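Workshop notebook — gripper kit review
October 15, 2018

Day two with the Dradis hand, and I'm still grinning. We have it on loan against the old Panagiotou two-finger, which has done everything we ever asked of it except cloth. Writing this up while it's fresh, so forgive the order.

Unboxing notes first. The kit comes as the hand, an adapter plate, a short cable, a long cable, and a little pouch of spare fingertip pads. The adapter plate fit our wrist flange first try (it never does!). Mass on the bench scale, hand plus plate plus short cable: 782 grams. The Panagiotou with its plate is 900. That difference is bigger than it sounds when the arm is stretched out low and forward, and I could drop the payload setting and get a noticeably calmer wrist.

The software went in without a fight. The driver saw the hand on the first scan, the homing routine is quiet and quick, and the finger current comes back in the same message as position, so I didn't have to write a second listener. One gripe: the manual calls the open limit "home" in one chapter and "zero" in the next, and they are different numbers. I lost half the morning to that. If you're picking this up after me, use the one in the chapter on calibration and ignore the other.

Bench work before lunch was all flat cloth. Dish towels, a T-shirt, a pillowcase. The jointed fingers curl in under an edge in a way the parallel jaws never could, and they do it at low force. I set the current limit at 27 percent and left it there for the whole session. Lower than that and a damp towel slides out. Higher and the pads start to leave creases you can feel with a thumb. I'd like to try the softer pads from the pouch, but that's for another page.

Filta (the grasp planner trial, same loan period) is more of a mixed bag, though I like it a lot more than I did yesterday. Its picks on a single garment are lovely. Give it a pile and it wants to go for the highest fold every time, even when that fold belongs to something trapped underneath. There is a weighting file for this. I changed two values in it and the picks got better straight away — committed to the trial branch with a note on which ones.

Then on to the machine. I ran these with me on the stop button and the arm at half speed, drum off at the wall. Door position is a fixed value in the config for now, fully open. 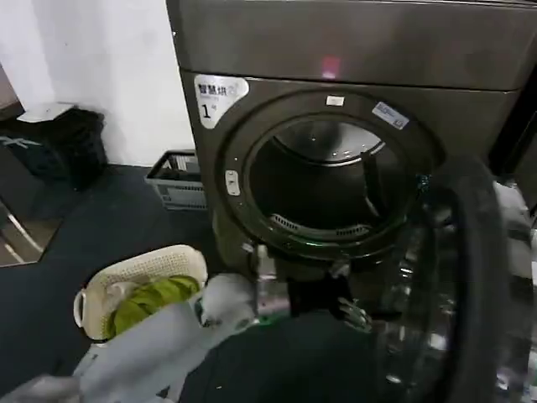 Wrist clearance is the thing I most wanted to learn from the Dradis, and the short body of the hand is a real gift here. The Panagiotou has to come in nearly level or its housing meets the door opening. With this one I have room to tilt. The waypoint I like best so far is the low one, hand just under the opening and fingers pointing at the bottom of the rim, and I've saved it as the start of the unload path. Two things for the collision model: the open door on the right takes up far more space than our thin disk says, so make that a thick ring, and the latch catch on the left of the rim should get its own small keep-out box. Filta should also get a mask for the basket. The olive-green piece inside it is the brightest cloth around, and I don't want the planner falling for something that's already been put away.

Pricing and support: the Trenell people handle the loans and answered both my emails the same afternoon, with an actual wiring diagram attached to the second. Good sign. They want the hand back at the end of the loan unless we say otherwise, and my vote is to say otherwise.

Still to do:
Thick door ring and latch box in the collision model
Basket mask for Filta
Softer pads, same towels, same current limit
Long cable, check for snagging at the elbow
Write to Trenell about "home" and "zero"
Ask if the firmware planned for April changes the message format

Hand is parked open, power off, spare pads back in the pouch in the top drawer.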